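Lusholm 合住楼 二月住户碰头会纪要

地点：一楼公共起居室
时间：二月，晚饭后开始，一直聊到水壶烧过第2遍
主持：Ryszard Urbańczyk
记录：Emiliano Benítez
到场：楼上楼下能来的都来了，三楼靠街那间的朋友在上夜班，托人带了话，还带了一袋橘子，特此致谢，橘子很甜。

先说一句，上个月的纪要有人嫌我写得长，我反省过了，这次还是长。大家说的话我舍不得删，各位泡杯茶慢慢看吧。

一、上次的事情

Ryszard 把上次记下来的几件事念了一遍。楼梯转角那盏灯换好了，光线暖和多了，晚回来的几位都说好。鞋架挪到门后面以后，进门确实宽敞，只是下雨天伞没地方站，这个后面再说。冰箱第二层归谁的问题上次吵得有点热闹，这次大家都客气，决定照旧，每层贴姓名，贴歪了也没关系。

厨房的抹布分颜色一事，执行得马马虎虎。蓝的擦台面，黄的擦灶，这一条大家都同意，可是蓝的总是先脏。Ryszard 提议多买几条蓝的，通过。

二、公共钱罐

数了一遍，钱罐里现有1816元，和本子上记的对得上，大家鼓了掌（真的鼓了，隔壁还敲墙问我们在庆祝什么）。从里面支出的有灯泡、垃圾袋和那包怎么也用不完的海绵。接下来要花的是蓝抹布和一个伞桶。有人问能不能买一台 Sudo 的小烤箱，讨论了好一阵，主要是放哪里的问题，台面上已经有水壶、米桶和那盆越长越大的罗勒。结论是先量尺寸，下次再谈，想买的人负责量，不想买的人负责挪罗勒。

三、起居室的桌子

今晚的主要议题。这张桌子大家都喜欢，吃饭、写东西、拼图、包饺子都在上面，于是什么东西也都落在上面。上周末想坐下来喝碗汤，得先把钥匙、笔、充电线、发圈、没拆的信、一副不知道谁的眼镜统统推到一边，推着推着信就掉到汤里去了。我不点名，信的主人也很大度，说反正是广告。

大家先是各自检讨，检讨得都很诚恳，气氛好得让人有点不好意思。然后才说到办法。说过的办法有这些，我照记：

装一排挂钩，每人一个。赞成的多，可是眼镜挂不住，笔也挂不住。

每人一个抽屉。起居室没有那么多抽屉，柜子最下面那个还关不严。

谁落下的东西就扣谁5元进钱罐。笑声很大，没有通过。提议的人后来承认，自己落下的东西最多，真这么办，小烤箱的钱很快就有了。

放一个盒子在桌上，东西暂时不知道往哪里去，就先进盒子。这一条最后定下来了，赞成的有12票，有人举了两只手，我照数记了，Ryszard 说下不为例。

盒子就用那个黑的，敞口，盒壁矮矮的，正面有白底的印字条，上面是蓝色的大字样。原先有人嫌它不够好看，想换成藤编的，也有人说 Gallardo 那家店里有木头的，很讲究。后来还是觉得黑的就挺好，矮，手一伸就够得着，盒子里有什么一眼就看见，放在那块灰底白格的桌布上也不扎眼。桌布大家一致要求保留。记录人本人特别喜欢那些格子，摆碗筷的时候可以对着摆，虽然布一皱格子就歪了。

具体怎么用，讨论出下面几条，写得啰嗦，请见谅：

盒子放在桌子中间靠一点右手，左边留给人吃饭和摊开报纸。要包饺子的时候整个端走，端到柜子顶上，包完再端回来。

眼镜请放进盒子里，镜片朝上，轻轻放，别从上面往下丢。戴眼镜的几位对这一条发了很长的言，核心意思是：看见别人的眼镜放在桌沿上，请顺手收进去，收的时候拿镜腿，不要拿镜片。说到这里有人把自己的眼镜摘下来示范，示范完找不到了，又耽误了一会儿。

小罐头、小铁罐之类的可以进盒子，靠边立着放，盖子拧紧。开过的食品不行，尤其是金枪鱼。

钥匙可以临时放，过夜请拿走。信件拆过的请自己带回房间，没拆的立在盒壁边上。

湿的东西一律不进。茶包也算湿的东西。

盒子满了怎么办？每个月碰头会之前清一次，东西一件一件举起来问，没人认领的放到门口的架子上，再放一个月。三楼的朋友托人带话说，灰色的那只手套是他的，请先别扔。手套已经找到，另一只还在找。

有人担心，有了盒子大家反而更放心地乱放。这个担心是有道理的，Ryszard 听完想了半天，说那就试到春天，看看再说，不行就把盒子拿去种香菜。大家觉得这样很公道。
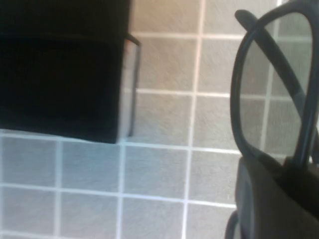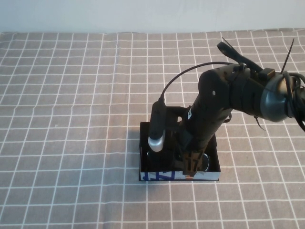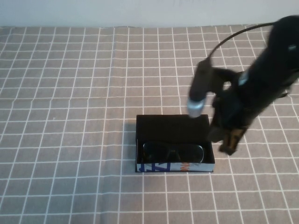

四、伞桶

回到伞的事。鞋架搬了以后，湿伞都靠在墙上，墙根已经有点发黄。伞桶的位置提了两处，一处在门外台阶上，一处在门里暖气旁边。门外风大，怕半夜滚下去，吓到楼下的猫，所以定在门里。桶底垫一块旧毛巾，谁觉得毛巾该洗了谁就洗，洗完跟群里说一声，我们一定热烈表扬。

折叠伞请不要塞在长伞中间，上次有一把找了三天，最后是在长伞肚子里找到的。

五、杂事

Tonara 合唱小组的朋友想借起居室排练，时间在晚上八点以前，大家都欢迎，条件是唱完把椅子推回去，最好再留一首给我们听。Emiliano（就是我）负责回话。

二楼浴室的水龙头关的时候要往左多拧半圈，新来的邻居请留意，老邻居也请留意，昨天滴了一晚上的就是老邻居。

有人问罗勒能不能剪。能剪，从上面剪，别连根拔，剪下来的分给大家，做饭的人优先。

走廊尽头那箱旧杂志请认领。里面有几本讲编织的，图样很漂亮，二楼有人想学，已经先拿走了，剩下的月底送去旧书摊。

橘子还剩几个，放在厨房窗台上，谁晚回来谁先吃。

六、各自领走的事

Ryszard：买蓝抹布和伞桶，收据夹在本子里。
Emiliano：给 Tonara 回话，把盒子的用法抄一张小字条贴在柜门内侧，字写大一点。
想买烤箱的各位：量台面。
不想买烤箱的各位：给罗勒找新地方，要有太阳。
手套的另一只：大家一起留心。

下次碰头还是晚饭后，具体哪一晚看三楼朋友的排班，定了我在群里说。轮到一楼准备茶点，一楼已经在商量是做蛋饼还是煮红豆汤，有忌口的请提前讲。

记录：Emiliano Benítez
哪里记漏了或者记错了，请直接在打印出来的那份上改，铅笔在厨房抽屉里。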